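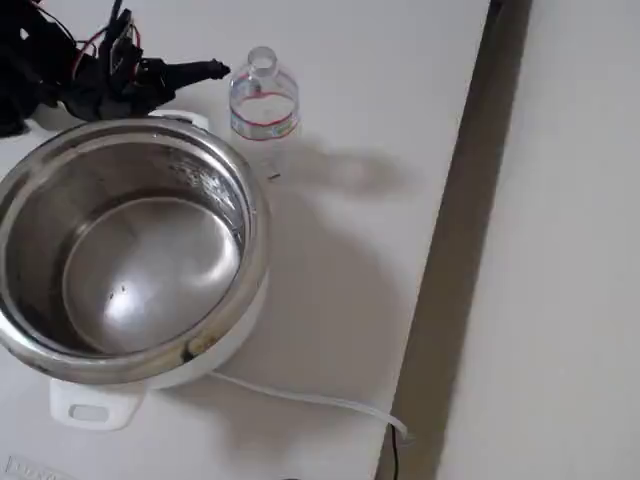
*Reiskocher mit Edelstahltopf, daneben eine Wasserflasche*

# Spendet Geld, keine Dosen

Im November stehen in Bevgate wieder die Sammelkisten vor den Läden. Wer einkauft, legt eine Dose Mais hinein und geht mit gutem Gefühl nach Hause. Ich halte diese Sammlungen für überholt.

Unser Mittagstisch Galley gibt im Monat 516 Mahlzeiten aus. Bei der letzten Sammlung kamen 61 Kisten zusammen. Zwei Leute haben daran mehrere Abende sortiert, und vieles war abgelaufen oder passte zu keinem Gericht. Gebraucht hätten wir Reis, Öl, Zwiebeln und jemanden, der die Stromrechnung bezahlt.

Mit 1000 Euro auf dem Konto kann Sorcha Mulligan, die bei uns den Einkauf macht, beim Großhändler bestellen, was in der Woche fehlt. Mit Dosen kann sie das nicht. Tae-yang Woo hält dagegen, dass Kinder beim Kistenpacken lernen, an andere zu denken. Das stimmt wohl. Sie könnten aber auch einen Kuchenverkauf machen und den Erlös abgeben.

Viele Spender misstrauen Geldspenden und wollen sehen, was sie geben. Dagegen hilft eine offene Abrechnung, und die müssen wir liefern, auch für kleine Beträge. Ein Dauerauftrag über 30 Euro im Jahr ist mir lieber als ein voller Kofferraum vor Weihnachten. Die Kontonummer hängt an der Tür.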